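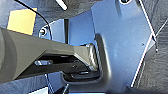
Opening in blue metal plate, inner edge

Sealing the cut edge on painted sheet steel

Edgars Ots
I have several openings to cut in painted mild steel panels for an enclosure in an unheated pump shed outside Villanueva. The factory paint is sound on both faces. My concern is the bare edge inside each opening. On an earlier panel I brushed on Gurolex primer in August, and by spring rust had crept 3 mm under the paint from the edge. I had filed the burr off but left the corners square. Is the primer at fault or the preparation? I would prefer to avoid stripping the faces. I have abrasive up to 2000 grit.

Joana Pinheiro
Preparation, most likely. Wet paint pulls back from a sharp corner as it cures, so the film is thinnest exactly where the steel needs it. Break both corners with a fine half-round file until you can feel a small radius. Then feather the factory paint back 7 mm from the opening with 240 grit. Leave the 1000 and 2000 grit alone for this job; they polish the surface and give primer very little to hold. 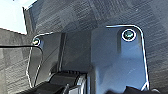

Wipe with solvent, using a fresh cloth for each opening, and prime the same day. Bare steel in a damp shed will flash rust overnight. Brush one narrow coat onto the edge only and let it dry. Follow with a full coat over the edge and the feathered band, then topcoat. Check the data sheet for the recoat window. If you miss it, scuff lightly before the next coat.

Fasteners need the same attention. A countersink cut after painting is another bare edge, and water sits in it. Prime the countersink before the screw goes in.

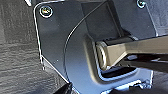 Round screw head in a countersunk hole

gullell_shed
I just use rubber edge trim from Nodmont. Push it on, done. Never had a problem, but mine is indoors.

Joana Pinheiro
Trim is fine over a painted edge. Over bare steel outdoors it holds water against the cut, and you won't see the rust until it stains the face. Paint first, let it cure fully, then fit the trim.

Last updated: December 2024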